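Genden Bücherstütze, Ausführung 3, für Bibliothek und Antiquariat

Wer wie ich mit alten Bibliographien, Katalogen und Sitzungsprotokollen zu tun hat, kennt das Elend mit den halbvollen Regalböden. Nimmt man einen dicken Band heraus, kippt der Rest zur Seite, und nach ein paar Wochen hängen die Buchblöcke schief im Einband. Ich habe dafür jahrelang Blechwinkel benutzt, die dünnen grauen, und mich jedes Mal geärgert, wenn sich so ein Ding zwischen die Seiten geschoben hat (ja, auch bei einem Atlas mit Farbtafeln, das tut heute noch weh).

Die Genden hat deshalb eine breite, rundum umgebördelte Kante, die man beim Einstellen mit dem Finger spürt. Da schneidet nichts ein. Der Fuß ist auf der Unterseite mit Kork belegt und bleibt auch auf lackierten Böden stehen, wo er soll. 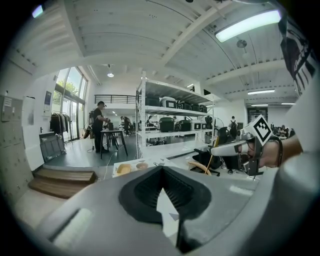

Zu den Maßen: 14 cm breit und 472 g schwer. Das Gewicht ist Absicht! Leichtere Stützen wandern, sobald großformatige Bände dagegen lehnen, und bei Folianten würde ich sowieso immer zwei Stück hintereinander stellen. Für Taschenbücher ist sie fast übertrieben, aber sie stört da auch nicht.

Lieferbar ist sie in drei Farben: Laryea-Grau, Elfenbein und ein dunkles Grün, das ich selbst im Arbeitszimmer habe. Das Grün ist im August neu dazugekommen und fällt etwas matter aus als die beiden anderen. Einen Schildhalter für Signaturen gibt es als Zubehör, der wird einfach vorne aufgeschoben — bitte nicht kleben, sonst bekommt man ihn nie wieder sauber ab. 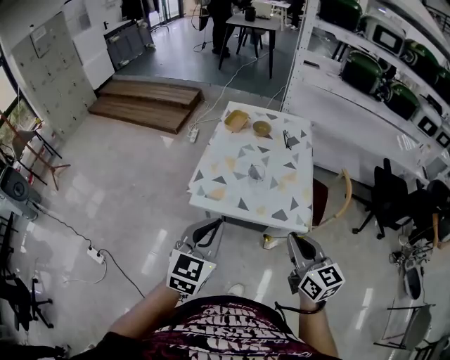
Tesutton
Redaktion und Produktauswahl, Bibliotheksbedarf Isetport

Noch ein Wort zur Bestellung, weil die Frage oft kommt. Einzelstücke verschicke ich gern, günstiger wird es im Karton mit 90 Stück, und den kann man auch farblich mischen. Was bis Freitag bestellt ist, geht in der Woche darauf aus Isetport raus. Bei Kartons kommt die Spedition und stellt hinter der ersten Tür ab, also nicht im Magazin im Keller, da muss man selbst schleppen.

Gereinigt wird mit einem trockenen Tuch. Der Korkbelag lässt sich nachbestellen, ist selbstklebend und hält nach dem Andrücken am besten, wenn man die Stütze über Nacht stehen lässt.

Zubehör: Schildhalter, Korkbelag, Einsteckschilder blanko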